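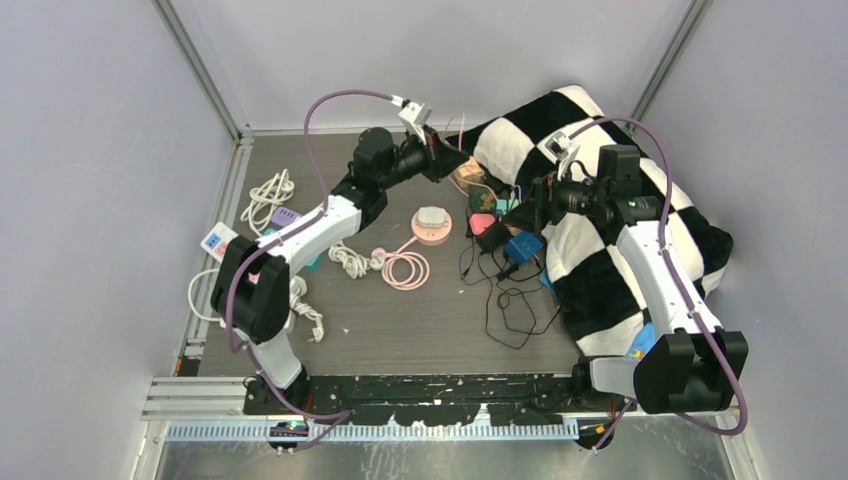
Cameron Galbraith asks whether the drain hose can run uphill to a sink. On the Olberg 258 it can't, unless the pump kit is fitted. The hose drains by gravity only, and any rise along its length will send water back into the bucket. See step 5 below.

4. Placing and starting the dehumidifier

4.1 Before you start

Leave the unit standing upright for at least four hours after delivery. If it was carried on its side, leave it overnight. Starting it too soon can damage the compressor, and this is not covered by the warranty.

You will need:
Drain hose (supplied, coiled inside the bucket)
Hose clip (supplied)
Flat screwdriver
A towel

4.2 Choosing a spot

The unit is rated for rooms up to 400 square feet with a standard ceiling. In a larger space, close off the part you want to dry, or use a second unit.

Keep 13 inches clear at the back and on both sides. The top grille must be open at all times. Do not put the unit under a shelf or behind a curtain.

Note: Basement floors often slope toward a drain. Check with a level before you settle on a place. If the unit tilts, the bucket float may stick and the unit will shut off early.

4.3 Setting up

1. Roll the unit into position and press down both front wheel locks.

2. Pull the bucket out by its handle. Remove the foam block and the tape from the float. The float should move up and down freely.

3. Slide the bucket back until it clicks. If the bucket light stays red, take it out and try again.

4. If you will be emptying the bucket by hand, go to step 8.

5. For continuous draining, twist off the cap at the lower back of the unit and keep it. Push the hose onto the spout as far as it will go.

6. Fit the clip over the hose and tighten it with the screwdriver. Hand-tight is not enough.

7. Run the hose to a floor drain with a steady fall all the way. Cut off any extra length. The end of the hose must not sit under water.

8. Plug the unit straight into a grounded wall outlet and press Power. The fan starts at once. The compressor follows after three minutes.

9. Press the down arrow until the display shows 50. This is a good setting for most homes. In August, or in any long humid spell, the unit may run all day to hold it.

Caution: Do not use an extension cord or a power strip. Do not run the unit in a bathroom or within reach of a tub.

Caution: Unplug the unit before you remove the bucket for cleaning or touch the drain spout.

4.4 The first few days

A damp room holds a lot of water in its walls, carpet and furniture. Expect the bucket to fill quickly at first and then slow down. Keep windows and outside doors shut.

Some frost on the coil is normal in a cool room. The unit will stop, melt the frost and start again without any help. If frost is still there after an hour, the room is too cold. Turn the unit off until it is above 41°F.

The filter light comes on every 258 hours. Wash the filter in lukewarm water, let it dry fully, and hold the Filter button for three seconds to reset the light. Replace the filter after 3,000 hours of use.

For fitting the pump kit, go to section 7.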